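Lahlou 401 Paper Roll Dispenser with Cutter

Home > Workroom > Paper and Cutting > Lahlou 401

In stock. Ships from our Plesudville shop.

Hi, Hollis Mbeki here! I write all the pages for the cutting tools on this site, and I've been wanting to get to this one for ages because I use it more than anything else I sell. It's a paper dispenser. A steel one, heavy, kind of ugly, and I love it.

I bought my first 401 when I was still making slipcovers and tracing every pattern piece onto whatever I could find (wrapping paper, old maps, the back of a shower curtain liner once, don't do that). I'd roll the paper out on the floor, kneel on it, cut it with my good shears, ruin my good shears, and start over. With the dispenser you just pull, press down on the bar and tear up and across. One clean edge and you're off.

What you get
Lahlou 401 dispenser, steel frame, gray finish
2 rubber feet strips for the base
Spring-loaded cutter bar with a serrated edge
Screws for mounting it under a shelf or on the end of a bench
One starter roll of Primard brown kraft, 200 feet

The roll drops in from the top. You slide the rod through the core, set it in the notches and let the bar come down on the paper. First time I did it I had the roll in backward, so check that the loose end feeds from underneath. It'll still work the other way, but the paper curls up at you and won't lie down.

A word about the weight of the thing. It ships at 16 pounds with the roll in, and that's on purpose. I tried the lighter Bresance model for a whole winter and it walked across the bench every time I gave it a good yank. The Bresance is cheaper and it's fine for a gift wrap counter, and I still carry it, but for long pulls get this one.

Some of the things I do with mine: trace patterns, wrap parcels, roll out a fresh top on the big table before glue or paint, line drawers, write my grocery list in giant letters. My sister runs birthday parties and puts a length down each table so the kids can draw on it while they wait for cake! 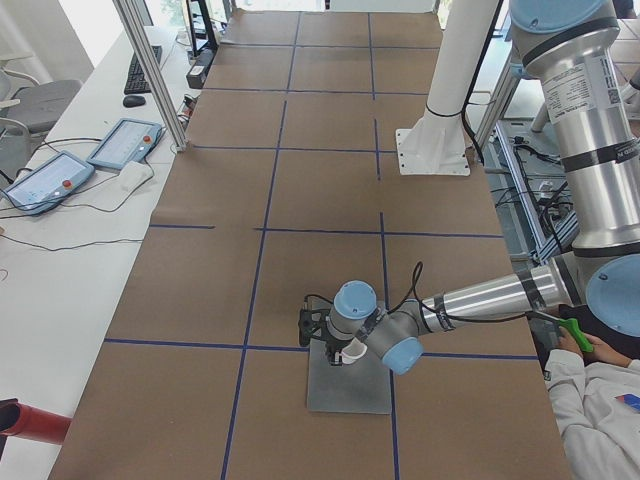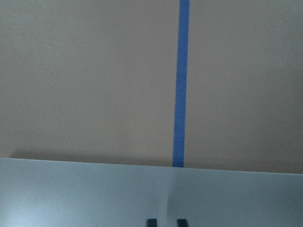
Brown kraft is what I'd start with, even if you think you want white. It takes pencil and chalk, it's tough enough to hold up to a tracing wheel, and you can fold a pattern and put it away without it splitting down the fold. It does crease. You can see the wrinkles in the paper in the first photo, along the left edge and again near the middle, and if I were tracing a skirt on that I'd smooth it with my forearm and pin the ends down before I drew anything. The blue tape lines laid out in a grid over it are a trick worth stealing too, by the way, if you like having straight lines to square your fabric against. For patterns you plan to keep for years, go up to the heavier roll, it stays flatter.

Care and cleaning
Wipe the bar with a dry cloth. No oil, please, it gets on the paper and then on your fabric. If the edge starts leaving a fuzzy tear, take off the bar, brush the lint out of the teeth and put it back. I've never had to replace one.

Questions I get a lot

Can I put other paper in it? Yes, as long as the roll fits the rod and isn't wider than the bar. I've run butcher paper, tissue and some awful metallic stuff at the holidays. The tissue needs a gentle hand.

Will it cut fabric? No! Muslin just bunches up in the teeth. Use your rotary cutter.

Can it stand on end? It can't, the rod will slip out.

Do you sell the rod by itself? I do, send me a note through the contact page and tell me it's for the 401. The older one had a shorter rod and I've mixed them up before.

Returns
Send it back unused in its box and I'll refund you. If it shows up bent, take a picture of the carton first and email me, and I'll get another one out to you.

You might also want: Primard heavy kraft refill, Bresance light dispenser, pattern weights, tracing wheel.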